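Afonso Paiva
robotics club thread, week whatever. grocery task. going to post as we go

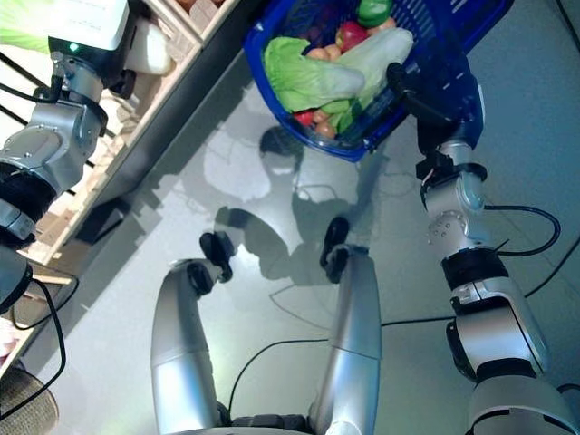 right gripper on the basket, full load of veg

1/ so the task this term is "carry the shopping". pick up basket, move it to the shelf, don't lose anything. sounds easy. is not easy

2/ we started with an empty basket in February and got cocky. 94 clean lifts. then Koddale team said ok now put food in it

3/ whole different thing with weight in it. it tilts. everything slides to one side and the wrist has to hold all that — our gains were set for basically nothing

4/ lettuce and napa cabbage take up most of the room, small stuff gets wedged in around them. potatoes are the worst, they roll

5/ scoring for the Cornemport meet: 90 seconds per run, points off for every item on the floor. tomatoes count double, don't ask me who wrote teh rules

6/ best full run so far is 78 seconds. that was last night and I have not been able to repeat it lol

7/ someone asked about grip. one gripper, clamped on the side of the basket. we tried two arms and they kept fighting each other. might go back to it after the meet, Dreßler has a version of the sync code she wants to test

8/ cable on the right arm hangs out in a loop, I want it tied closer before we travel. adding to list. list is long

9/ budget update — 400 left, most of it is going on the van to Cornemport. so no new fingers for the gripper untill next term

10/ Wultalthorpe people, if you're reading, we still need our spare charger back pls

11/ ok going again, slower lift this time. will post the time if it's any good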